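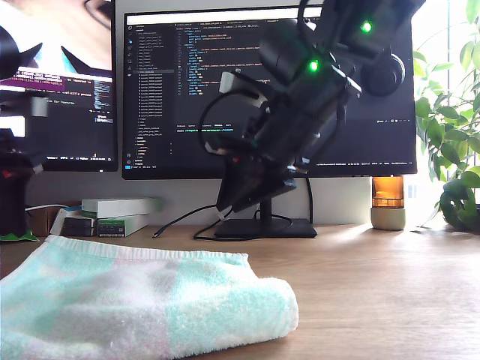
**By Tanveer Hashmi** | Mon 11 October | Filed under: Movies, Opinion

I spent most of Saturday night trying to watch a movie I first saw when I was nineteen. I mean trying. I had the popcorn, I had the blanket, I had my cousin Arsalan Awan on the other end of the couch asking every few minutes if we were going to watch something or just look at menus. We looked at menus. By the time I gave up it was past eleven and he'd eaten the popcorn.

The movie is called Heketti. If you've seen it, hello, there can't be many of us. It's a small, slow drama about two sisters who inherit a ferry and can't agree on whether to sell it. There's a long stretch in the middle where almost nothing happens except weather, and I love that stretch more than I love most entire movies. It played for a week at the second-run theater near my college, I went twice, and I've been telling people to see it ever since.

So where do you see it? Good question! Last year it was on Jekia, which I pay for. In June it left Jekia and went to Prumar, which I didn't pay for, so I signed up. I didn't watch it right away because I figured it would be there (you can see where this is going). On Saturday I typed the name into Prumar and got a page with the poster, the cast, the running time, a nice little summary, and a gray button that said "Currently unavailable in your region." Then a row of things I might like instead. The first was a cooking competition.

I want to complain about that gray button for a while, if that's okay.

Why have the page at all? If a store doesn't have my size, it doesn't walk me over to the shelf, let me hold the box, and then tell me the box is for people in another country. Somebody at Prumar built that page and somebody wrote the summary (it's a good summary, it even mentions the weather), and the result is that I got excited for maybe four seconds. I think the page is there so the search looks full. You type a name, you get a hit, and you feel like the catalog is huge even when half of it is posters.

Arsalan's view, which he gave with his mouth full, is that I'm spoiled. When we were kids we had one rental place, Paracha Video, and if somebody else had the tape you went home with a different tape. He's right that this happened. We once rented the same shark movie three weekends in a row because the other shark movie was always out. But here's what I told him, and I still believe it two days later: at Paracha I knew where I stood. The tape was out, and it was coming back, and Mr. Paracha would write your name on a pad and call the house when it did. He called our house so often my mother thought he was a relative.

Who calls me about Heketti? I clicked "Remind me" on Saturday. I've clicked "Remind me" on other titles before and I have never once been reminded of anything. I've gotten plenty of emails about the cooking competition.

Now, I know some of the reasons. Rights get sold one country at a time, for a set number of years, and a small movie with four production companies behind it might have papers in four different drawers. Music is its own mess. There's a song in the ferry scene, the one on the radio while they're scrubbing the deck, and for all I know that song is what's holding the whole thing up. I don't expect a streaming service to fix copyright law for me by the weekend.

What I do expect is a date. They know the date! When a movie goes up, somebody has signed something that says when it comes down. Jekia puts up a "leaving soon" row now, and I'll give them credit for that, except it shows up in the last few days of the month and you have to scroll past everything else to reach it. Put it on the movie's own page. "Here until the end of June." That's one line of text. I'd have watched Heketti on a Tuesday with a cold if I'd known.

And while I'm making demands, quit moving my list around. I keep a watchlist because I'm the kind of person who keeps a watchlist, and mine has 100 titles on it, and when one leaves the service it just vanishes. No gap, no note. I only notice because I go looking for something and then wonder if I dreamed it. I had a documentary about lighthouse painters on there, and I can't remember the name, and now I'll probably never know it. Leave the title on the list and cross it out. I can handle it.

People will say just buy the disc. Okay! I looked. There's a seller with one copy of Heketti, used, wrong region for my player, and the price was silly. I also looked at renting it digitally, and it isn't offered, not for any amount. I would have paid 5 dollars without blinking. I'd have paid double with Arsalan watching me do it. There is a person with money in his hand who wants to see a movie that exists, and the whole big machine of the entertainment business can't find a way to take the money.

I think that's the part that bugs me most, more than the subscription fees creeping up, more than the ads that weren't there when I signed up. The big titles will always be somewhere. You couldn't avoid them if you tried. It's the movies in the middle that drop out of sight, the ones that played for a week and had a handful of people who loved them. They weren't lost in a fire. They're sitting on a server somewhere with the poster all ready to go.

I did call the library on Monday morning, which I should've done first. The woman on the phone was lovely. She looked it up, said a branch two towns over has it on disc, right region and everything, and that there's one hold ahead of me. She took my number and said they'd call when it came in.

I told Arsalan. He wants to know if he's invited, and he says he'll bring his own popcorn this time. If anybody reading this is the one hold ahead of me, please enjoy it, don't skip the weather part, and bring it back on time. Also, if you know the name of that lighthouse documentary, the comments are open.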